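# Refill, Return and the Public Purse: Why Deposit Schemes Should Be Run Locally

The Pramard Institute has for several years argued that the charge placed on drinks containers is best understood as a loan. The buyer lends a small sum to the system at the till and is owed it back. Most of the difficulties that deposit schemes meet in practice come from forgetting this. A loan that is awkward to recover is a tax, and people treat it as one.

This essay sets out the case for placing deposit schemes in the hands of district councils. It does not dispute the value of a national rate or a national mark on the container. It is concerned with who decides where the return points stand, what hours they keep, and who holds the money that is never claimed.

## The matter of distance

The present arrangement in the Serrano valley is a useful place to begin. The scheme there is managed by a single operator, under a contract drawn up for the whole region, and return points are allotted by sales volume. A large shop on the ring road sells a great many drinks and therefore has a return point. A village with a school, a bus shelter and a small counter in the post office sells few and has none.

On a map of sales this is quite reasonable. On a map of where people finish their drinks it is much less so. Containers are bought in one place and emptied in another, and the second place is very often a workplace, a park or a kitchen at the far end of a bus route. From the upper villages, the nearest return point is 12 miles away. A household without a car must choose between storing its empties for weeks, carrying them on the bus, or giving up the deposit. Many give it up, and it is hard to blame them.

A district council knows these things without commissioning a study. It knows which bus carries schoolchildren and which car park is full on market mornings. It already decides where bottle banks, salt bins and benches go, and it receives the complaints when it decides badly. That last point deserves more weight than it is usually given. An operator under a regional contract is answerable to the terms of the contract, and residents are not a party to it.

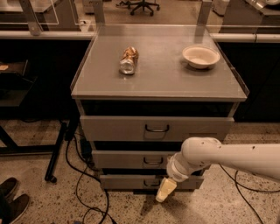 There is also the question of condition. Machines at the larger return points read the mark on the container, and a container that has lost its shape is frequently refused. The rule is understandable from the standpoint of preventing fraud, as the same item must not be paid for twice. Its effect is that an honest claim fails for reasons the claimant regards as trivial. Guidance printed on the machines asks the public to return cans whole. People have been taught for a generation to crush them to save space, and the habit is a sensible one which will not be undone by a sticker.

The Pestau district, which has run its own counters alongside the machines, deals with this by hand. A member of staff looks at the container, finds the mark if it can be found, and pays. Where the mark cannot be found, the item is taken for recycling and no deposit is given. The refusal comes from a person who can explain it. The Institute has seen no evidence that this has encouraged abuse on any scale that would justify closing the counters, and the district has chosen to keep them.

## Unclaimed money

The strongest argument for local control concerns deposits that are never reclaimed. Under the regional contract these sums are kept by the operator and set against its running costs. It follows that each container thrown in a hedge improves the operator's accounts. We do not suggest that any operator has acted in bad faith. We say only that a public scheme should not be arranged so that its manager does better when the public does worse.

If the unclaimed money passed instead to the district in which the container was sold, it could be spent on the consequences of the failure: on street cleaning, on verge clearance, and on further return points. A district with a poor return rate would have more to spend on raising it. As the rate rose, the fund would shrink, which is the proper end of such a fund.

It has been put to us that the money would simply vanish into general spending. This is a fair concern, and councils under pressure have not always respected the purposes for which money was given to them. The answer is to hold the fund in a separate account, to publish it each May with the council's other figures, and to limit its use by law. These are ordinary measures, and they are already applied to parking income in many places.

## The case against

Three objections are commonly made, and each has some force.

The first is cost. A single regional contract is cheaper to let than many small ones, and the machines are cheaper when bought in quantity. We accept this. Nothing in our proposal prevents districts from buying together, as they do for vehicles and road salt. Joint purchase concerns the price of the equipment. It need not settle where the equipment goes.

The second is confusion. A resident who buys a drink in one district and returns it in another should not have to learn two sets of rules. We agree, and for this reason the rate, the mark and the list of accepted materials should remain national. Opening hours and locations differ from place to place already, as they do for libraries and swimming baths, and the public manages well enough.

The third is capacity. Small councils are short of staff, and it is said that they cannot take on another duty. This is the most serious of the three. The Trerkia pilot, in which a rural council took charge of its return points with one full-time post and the use of an existing depot, was slow to start. Signs arrived late, two of the chosen sites lacked a power supply, and the first counter was open for only 10 hours a week. By the end of its first year, however, the council had 30 return points in operation, most of them in shops that had not been approached under the earlier contract. Several shopkeepers told the council's officers that they would have agreed sooner had anyone asked.

The pilot's report also lists 208 separate suggestions from residents, a good number of which concerned the height of the machine opening. Wheelchair users and children could not reach it. The regional specification had been silent on the point. The council lowered the openings at its own sites and has since written the lower height into its purchasing terms.

## What should be done

The regional contract in the Serrano valley is due for renewal. The Institute recommends that it be renewed for a short term only, and that any district wishing to take charge of its own return points be allowed to do so on reasonable notice. Districts that prefer the present arrangement should be free to keep it.

We recommend further that unclaimed deposits be paid to the district of sale from the first day of the new term, whether or not that district has chosen to run its own scheme. The change requires no new equipment. The operator already records where each container is sold, as it must do to settle its accounts with retailers.

Finally, every district should have at least one staffed counter at which a damaged container can be presented and judged by a person. Its hours should include an evening, and should be posted at the bus station as well as on the council's website.

*Published by the Pramard Institute. Responses from councils, retailers and members of the public may be sent to the Institute's office in writing.*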